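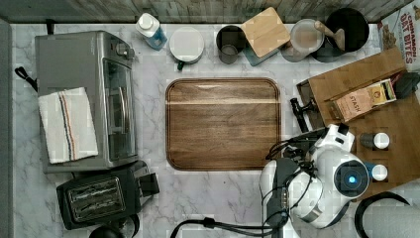
Gullum opens evening cookery courses in Harkutum

Booking open now, first courses start in July

Gullum, the home cookery school, will open a second site in Harkutum this July. The new school is on the ground floor of the former Piro shoe warehouse and will run evening courses for adults who want to cook more at home.

Each course lasts 10 weeks, with one class a week from 6.30pm to 9pm. The first programme covers bread, soups and stews, fish, and cooking for one or two people. A separate course on small ovens and single hobs is meant for people in rented rooms and studio flats, and was added after requests from students at the original school in Ibarra.

Classes are limited to 22 people. Ingredients are included in the fee and students take home what they make. Aprons and knives are provided, but students should bring their own containers with lids.

"In Ibarra we had a waiting list for most of last year, and a good number of the people on it were travelling in from Harkutum," said Ilir Kolev, founder of Gullum. "It made sense to open a school there. The recipes are the ones we have used from the start, with a few changes to suit what the local market sells."

The Harkutum courses will be led by Getsemaní Bermúdez, who has taught at Ibarra for four years and before that ran a hotel bakery.

"Most of our students can already cook a few things," she said. "They want to stop making the same meals every week. We spend the first class on shopping and storage, then we start cooking. Nobody is marked or tested."

About 200 places will be offered in the first year. A quarter of the places on each course will be sold at half price to people on low incomes, and applicants will need to show proof of benefits or a student card when they enrol.

Work on the building began in the spring. The loading bay has been turned into a step-free entrance, and there is a lift to the dining room on the first floor. Cycle parking is at the rear. There is no car park on site.

Places can be booked through the Gullum website or in person at the Ibarra school. A deposit of 75 euros is payable on booking, with the balance due before the second class.

Press enquiries: Gullum press desk, Ibarra. Interviews with Ilir Kolev and Getsemaní Bermúdez are available on request.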